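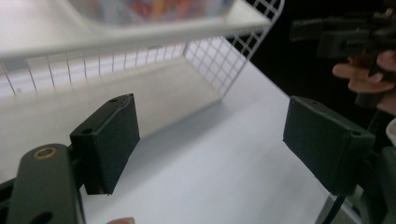 Vol. 18, No. 4

CALL FOR PHOTOGRAPHERS
Musbridge Archive of Photography

The Archive invites applications for the Varkidier Residency in black-and-white printing. One photographer will be appointed to produce new work on the river towns of the Kakel valley, using film and traditional darkroom methods.

The resident will receive a stipend of $4,000 and use of the Hamdy darkroom through the end of February.
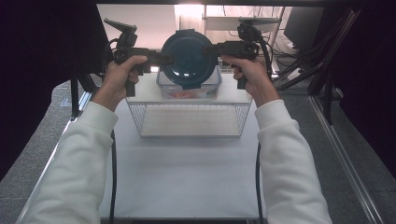 Prints made during the residency remain the property of the photographer, except for one set of 18, to be deposited with the Archive. Travel costs are not covered.

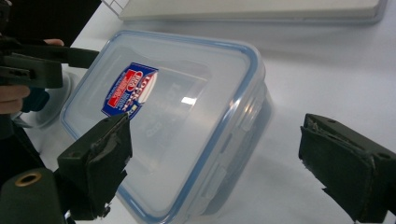 How to Apply
Submit a portfolio of no more than 40 images and a one-page statement to the Residency Office, Musbridge. Applications close on 21st July.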